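Flolby Opens Remote-Control Teaching Mode for Household Door and Fixture Tasks

Simulated bathroom set is part of the first release; training recipes and controller settings ship with it

PARNTHORPE, April – Flolby today released the teaching module of its Ikance simulation package, a tool that lets a person show a two-armed mobile robot a household task by driving it remotely through a rendered room. The release includes a recorder, a playback checker, a set of small interior rooms and 500 demonstrations that passed review. It is available to current license holders now and to new customers on request.

Ikance records what an operator does with a pair of hand controllers and stores it as a demonstration: joint positions, gripper commands, base motion and the views from each simulated camera, all on one clock. A learning system can then be trained on a set of such demonstrations. No robot program is written for the individual task. The operator performs it, the recorder stores it, and a reviewer accepts or rejects the result.

The first release concentrates on tight rooms. Flolby chose them after early users reported that demonstrations collected in wide, open kitchens carried over poorly to places where the arm has little space to turn. In a small bathroom the door, the sink and the walls all limit where the elbow can go, and an operator who would take a straight path in an open room has to plan a bent one. Those bent paths are the data the module was built to collect.

How a demonstration is made

The operator sits at a desktop station with two controllers and a display. Each controller drives one arm. A thumbstick moves the base, and a trigger opens and closes the gripper on the same side. Motion is relative: the arm moves only while the clutch button is held, and releasing it lets the operator return the hand to a comfortable position without moving the robot. Motion scale can be set separately for travel and for close work. The default for close work is slower, and most operators keep it.

A demonstration starts from a randomized pose. The recorder shifts the starting position of the base and the angle of the door within limits set in the task file, so that two recordings of the same task never begin identically. The task file also defines the end condition. For door tasks this is a hinge angle. For fixture tasks it is a contact or a change of state, depending on the object.

The operator can switch between a head view and the two wrist views at any time. Wrist views are tilted whenever the wrist is tilted, and they carry no horizon correction. Flolby tested a corrected view and removed it. The learning system receives the uncorrected view, and operators who worked from a corrected one tended to make small wrist motions that the stored images did not explain.

Camera views from the bathroom set, Ikance teaching module:
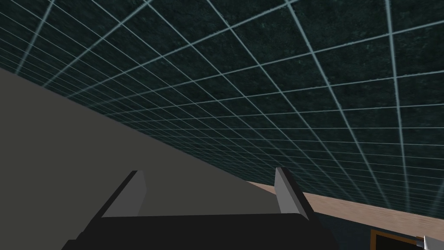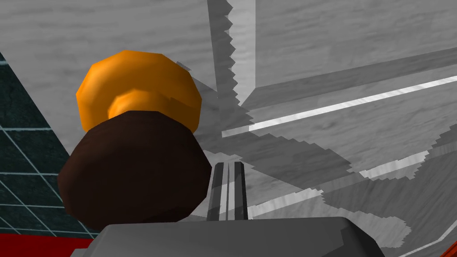
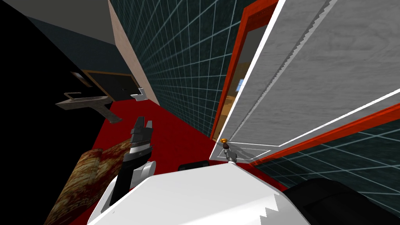
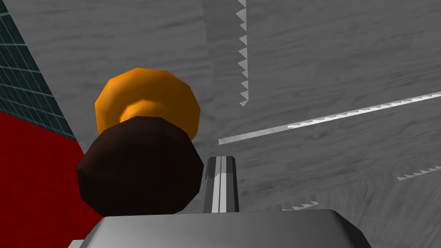 Nogueira, an early user of the module, said that the views took some getting used to, and that its operators had asked for the head view to be locked on during their first sessions. By the end of the trial most of them were doing the final approach on the wrist view alone and using the head view only to place the base. Nogueira added that its main complaint was with the clutch, which in the trial build released too late and left a short unwanted drift at the end of each stroke. The release delay has been shortened in the shipping version and can be adjusted in the controller settings.

What is stored

Each demonstration is written as one folder. It holds the state log, the image streams, the task file as it stood at the time of recording, and a short text record of the station settings. State is logged at a fixed rate. Images are rendered after the session from the state log and are not captured live, so a license holder can re-render the same demonstration later with different lighting, textures or camera placement without asking the operator to repeat it.

Rendering detail is adjustable. The standard setting uses plain surfaces and low-polygon objects and is intended for large batches. Shadow edges are coarse at this setting, and users who plan to train on images should review a sample before committing to a full run. A higher setting is included and takes longer per demonstration. The state log is the same in both cases.

Review and playback

The playback checker runs each demonstration again from its stored commands and compares the outcome with the original. A demonstration whose playback does not reach the end condition is flagged. The checker also marks three kinds of segment for a human reviewer:

Idle time, where neither arm nor the base moves for longer than the limit in the task file.

Repeated gripper commands, where the gripper opens and closes several times without a change in contact.

Joint limit contact, where any joint stays at its limit while the operator continues to push.

Flagged segments are not deleted automatically. Some of them are useful. A pause before a grasp may be an operator looking for the handle, and a second attempt after a miss is often worth keeping in a training set. The reviewer decides, and the decision is saved with the folder.

From 3,000 raw recordings collected during development, Flolby selected the 500 that ship with the module. Selection favored variety of approach over speed. Recordings that reached the end condition by pushing through a collision were excluded, as were those in which the second arm was left in a position that blocked the camera for most of the task.

Hands-on guidance

For customers who also have a physical arm, the module accepts demonstrations made by hand. The arm is put into its compliant mode, a person guides the gripper through the motion, and the joint path is imported through the same recorder. The imported path is then replayed in the simulated room and checked in the same way as a remote-control recording.

There are limits. Hand-guided paths contain no base motion, and the gripper command has to be added from a foot switch or marked afterward on the timeline. Paths recorded on an arm with different link lengths are refitted to the simulated arm by gripper position – the elbow may therefore take another route than it did under the person's hand. Flolby recommends hand guidance for short contact motions such as turning a knob, and remote control for anything that involves moving the base.

Tasks in the first release

The module ships with 9 task files. They cover opening and closing a door from either side, reaching past a partly open door, approaching a fixture with one arm while the other holds position, and backing the base out of a room without touching the frame. Each file is plain text and can be copied and edited. Start limits, end conditions, idle limits and camera lists are all set there.

Customers can add their own rooms in the package's existing scene format. Doors need a hinge axis and a friction value. A room without these will load, but the door will be treated as part of the wall.

Known issues

On stations with a slow display connection, the wrist view can trail the head view slightly during fast base motion. The stored data is not affected. Switching views while the clutch is held releases it, and the operator must press it again. Rolled or folded soft objects on the floor are simulated as rigid bodies in this version.

Availability

The teaching module is included in the current Ikance license at no added charge. The controller station is sold separately, and customers may use their own controllers if these report position and a trigger value. A 40-page setup guide is supplied with the download and covers controller calibration, task file syntax and the import of hand-guided paths.

Demonstration sessions are held at the Flolby office in Parnthorpe every Friday. Places can be reserved through the customer desk.

About Flolby

Flolby develops simulation and recording software for mobile robots with arms. Its Ikance package is used for task teaching, data review and layout testing. The company is based in Parnthorpe.

Contact: Flolby customer desk, Parnthorpe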